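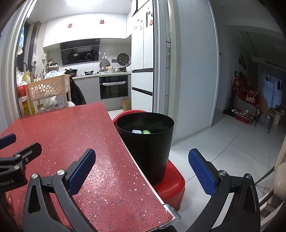 Most advice on kitchen trash starts with buying a better can. I own a perfectly good can and still spent most of February picking things off the floor next to it, so I'd like to talk about where the can goes. The usual spot is under the sink, behind a door you have to open with a hand that's holding eggshells. Try standing it at the end of a table and raising it up. A black bin on a red plastic stool or crate, beside a speckled red tabletop, is hardly the stuff of design magazines, but you can scrape a plate into it without bending over, and at my age that counts as luxury.

What you need

A small bin with no lid, narrower at the bottom than the top
A stool, crate or low seat that it can't slide off
A roll of liners that fit (more on this sorrow below)
One old towel

Step 1. Pick the spot. Stand where you do your chopping and peeling, and reach out with your worst hand. Wherever it ends up is where the bin goes, unless that's in a doorway. I tried a doorway. I have the shin to prove it.

Step 2. Get the height right. The rim should come a little below the table edge. My first setup stood level with it, and every crumb I swept across went politely over the far side.

Step 3. Seat the bin. A stool with a raised rim or a dip in the middle is best. If yours is flat, fold the towel under the bin so it doesn't skate. Give it a shove with your hip before you trust it. 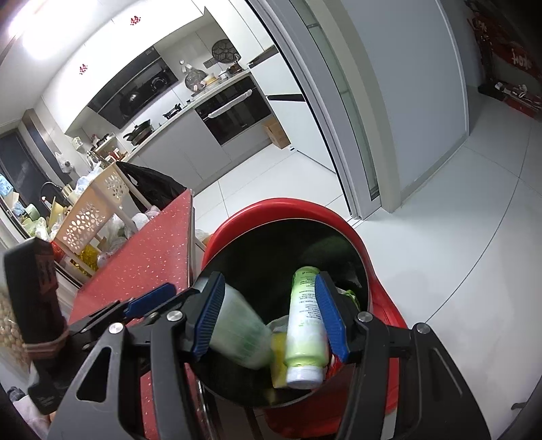
Ruaridh Pringle

Step 4. Decide what it's for. A small bin at table height fills up with small things: wrappers, a used-up bottle, a cup, scraps of clear plastic. Bottles and cups are the space hogs. Lay one across the bottom and everything after it perches on top, so stand them upright along the wall or send them to the recycling if your town takes them.

Step 5. Line it, or don't. I bought a pack of 150 liners that fit no bin known to science. If yours is only getting dry stuff, go bare and rinse it on Friday. For peelings, use a liner and fold the top down over the rim by a hand's width.

Step 6. Empty it before it's full. A heaped bin on a stool is a small landslide with an appointment.

If you have a dog, skip all of this. You've just built him a buffet.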